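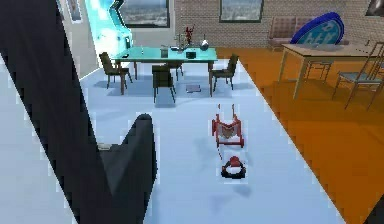 Heiðrún Hjaltadóttir wrote in to ask why a robotics club would spend a whole spring in a simulator when there are kids who joined to hold a screwdriver. Fair question! I owe her a longer answer than the one I typed on my phone, so I'm putting it on the blog.

First, money. Our team is called Pandidley (don't ask, we voted) and we have one real arm. One. If everybody wants a turn on a club night, most people get to watch. In the simulator they can all drive at the same time, and if somebody rams the gripper into the floor we hit reset and go again.

Second, the rooms. The one we've been using lately is Dvorak, the big living and dining space with the orange floor and the teal table. The task this month is toy pickup. There's a red walker thing with wheels and a little round red-and-black toy near it, and the robot has to get the little one without knocking into the walker. Sounds easy. It is so not easy! Both of them are red, and our first color filter happily treated the pair as one big blob. Lâm Mai rewrote that part over a weekend and now it looks at shape as well — much better, though it still gets confused by shadows on the pale side of the floor.

I can tell you the numbers, because I love a spreadsheet. We've logged 1,620 attempts since January. Our best run of code so far got 295 pickups before I made everyone stop and go home. Each attempt times out at 30 seconds, and that used to feel generous until we added the part where it has to back away without touching anything.

And Heiðrún, the screwdriver people are fine, I promise. They're building the new wrist for the real arm, and they've been calling it Tosto for reasons I've given up on. We want it bolted on by June so we can try the same code on an actual floor with actual toys. I've got a box of them under my desk already.

Next up is the approach angle. We come in too low and the long finger gets there before the short one is anywhere useful, so Lâm wants to try tilting the wrist 20 degrees. I want to try just slowing down. We'll run both on Tuesday.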